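Under cover: how a cloth behaves on a worktable

A loose cloth is the cheapest surface a workroom can buy and the one it sets up with the least care. Bright green remains a common colour, and wrinkles remain the common complaint.

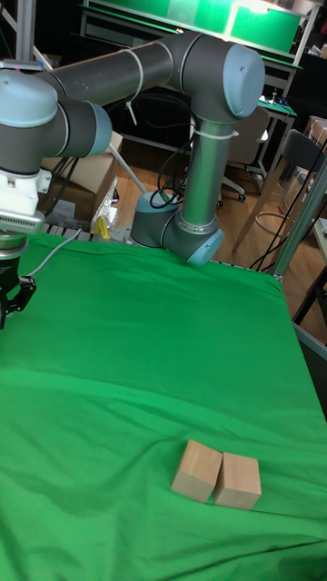
Drape and crease

A cloth laid loose on a flat table shows two kinds of line. Soft wrinkles come from slack: there is more fabric across the top than the top needs, and the surplus gathers, often near an edge where hands let go of it last. A crease is a fold line set by storage. It runs straight, sometimes on a long diagonal, and smoothing by hand will not shift it.

Faustine Courtois cuts and hems covers at Kanitz, a small finishing shop in Grikavmont. Her standard bench cover is 2170 mm long for a 2000 mm top, which leaves 85 mm of overhang at each end. Less than that and the cloth creeps inward during the day. Much more and it gets caught by sleeves and chair arms.

"People pull from the front," she says. "Pull from the corners, on the diagonal, then let the cloth settle before you touch it again."

Colour and weave

Strong green has practical merits. Most hand tools, paper and packaging contrast with it, so small parts are easy to find. It also shows lint and pale dust, and it tints the underside of anything glossy. A matte plain weave keeps glare down under overhead lights. Brushed finishes grip better but hold crumbs and filings.

Albane Maillard, who fits out teaching workshops, tested 3 fabrics last April and kept the mid-weight cotton. The lighter sample lifted in the draft from a door. The heavier one lay flattest but took two people to change.

Edges

Where a table is bordered by a metal rail or frame, the cloth should stop short of it or be tucked cleanly behind. Half measures leave a ridge. Clips work, though they mark soft weaves - a strip of felt under the jaw prevents this.

Between uses, roll the cloth on a tube. If it must be folded, change the fold lines each time. A warm iron on the reverse side removes most storage creases, and a light mist of water helps with the older ones.

Contact the editors | Copyright Kuo Publishing, all rights reserved | Back to top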